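旧泳池要收毛巾费了,我先去泡了一趟

阅读时间:3分钟

住在Skuresmont这边的朋友应该都听说了吧,老城坡下那家Suvau公共浴场,从一月起不再免费借毛巾啦!要么自己带,要么在前台花4块钱租一条。消息贴出来的那天晚上,我们小区的群里吵到快十二点,我一边看一边吃完了一整袋花生。

先说清楚规定。门票不变,月票也不变,变的只有毛巾。以前进门时前台会顺手递给你一条,用完往出口的筐里一扔就行。现在筐还在,但只收租出去的那种。带孩子来上游泳课的家庭,课程期间每个孩子还能免费领一条,这一条是后来补上去的,第一版告示里没有,估计是家长们打电话打出来的(我邻居说她自己就打了三次)。

我昨天傍晚专门跑去问了一下。值班经理Dinesh Tiwari人很爽快,站在热水池边上跟我聊了好一会儿,袖子都卷到胳膊肘了。他说去年一年浴场少了692条毛巾。“有些是洗坏的,有些就是回不来了,”他说,“我也不想去翻大家的包啊。”再加上外包洗衣的Trodska公司涨了价,两头一挤,只好这么办。

六百多条!我听完第一反应是回家翻了翻自己的柜子,还好,没有。

反对的人也有道理。退休的老先生Shih-chieh Peng每天早上六点半就来,比开门的人还准时,他跟我抱怨说自己住得远,坐公交来,湿毛巾塞在包里一路捂着,冬天到家都有味儿了。“我不在乎那4块钱,我在乎的是天天都要交。”他希望能出个毛巾月卡,或者在更衣室给老会员留几个能挂东西的格子。我把这话转给了Tiwari,他说月卡正在算价钱,格子要看更衣室改造的进度,没敢打包票。

说到改造,这个倒是好消息。浴场拿到了一笔3,000块的小额补助,专门用来修更衣室的通风,开春动工。钱不多,换几台排风扇、把那扇永远推不开的高窗修好,应该够了。去过的人都懂,那个更衣室一到冬天墙上就淌水,头发吹了半天还是潮的,出门风一吹,脑门冰凉。
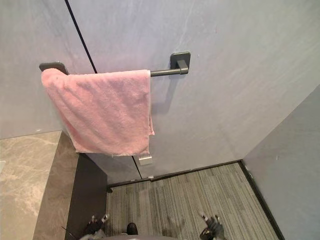
我自己嘛,是站在自带毛巾这一边的。倒也没什么大道理,就是浴场那种白毛巾洗得太硬了,擦完脸像拿砂纸蹭过一遍,我早就想换了。要带的话,建议带薄一点的,吸水快,干得也快,装进塑料袋里不占地方。厚毛巾摸着是舒服,可泡完澡背着它爬坡回老城,那个分量谁背谁知道!

还有个省事的办法,浴场对面Yu茶铺的老板娘说,她打算在店门口摆个架子卖便宜的小方巾,顺便卖姜茶。我问她是不是早就等着这一天了,她只是笑,给我多加了一勺糖。

最后提醒一句,租毛巾目前只收现金,前台的刷卡机只能买门票,Tiwari说月底前会弄好。早上六点半到八点人最少,想泡热水池的话尽量赶这个时段,晚上七点以后基本要排队。对新规有意见的,前台有本子可以写,我翻了翻,已经写到第四页了,还有人在上面画了一条哭着的毛巾。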